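Filed under: Home & Office > Desks and Surfaces > Surface Coverings

Orov marble-pattern work surface cover, beige
Reviewed 19 February 2019

The Orov is a printed cover sold by Jutville for worktables, sewing tables and packing benches. It comes rolled in a cardboard tube and is meant to lie flat under its own weight, with no adhesive. I bought it to replace a plain white Selen cover that had lasted since August and had started to show every pencil line. The job on this table is mostly paper and thin sheet goods: folding, lining up edges, squaring corners. A surface for that work needs to lie flat, have low glare and give enough contrast to find an edge.

Flatness first. Out of the tube, both short ends curled. I rolled the sheet in reverse, left it for six hours, then weighted the corners overnight. One end came down fully. The other kept a slight lift at the corner and needed a second night. The instructions claim it will relax by itself and give no time for this.

Contrast depends on what is on the table. The print is a mottled mix of cream and tan with some veining, and most mid-tone or dark stock reads clearly against it. Pale translucent material is the weak case.
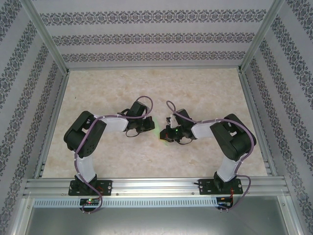
Thin pale green sheet is what I handle most, and with it on the surface the beige comes through enough that the long edge is slow to pick out. The old white cover was slightly better in this respect. A plain dark gray would be better than both, but the Orov is sold only in marble patterns. Opaque card gives no trouble at any angle.

Glare is well controlled. Under an overhead lamp the finish gives a broad, dull reflection with no hot spot. Shadows stay soft and legible, a help when judging whether a sheet is lying down or lifting at one side.

Grip is moderate. Paper slides when pushed and stays put when released. Card stood on its edge will hold if something supports it, though the finish adds little friction of its own.

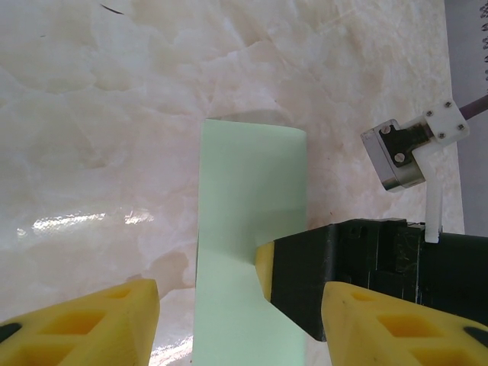 The veining has one practical drawback: it runs at irregular angles, and the eye tends to take a vein for a reference line. For square work I put down a strip of masking tape and ignored the print. The tape came up after 50 days with no residue and no lifted color.

Cleaning is simple. Pencil wipes off with a damp cloth. Ballpoint needs alcohol and leaves a faint trace. I have not tested it with heat or a blade, and the maker advises against both.

The sheet trims easily with ordinary scissors. Mine measured 138 cm on the long side before trimming, 6 mm over the stated length — harmless, but worth checking if the cover has to drop inside a raised frame.

Recommended for general paper and card work. For translucent stock, look for a darker plain cover.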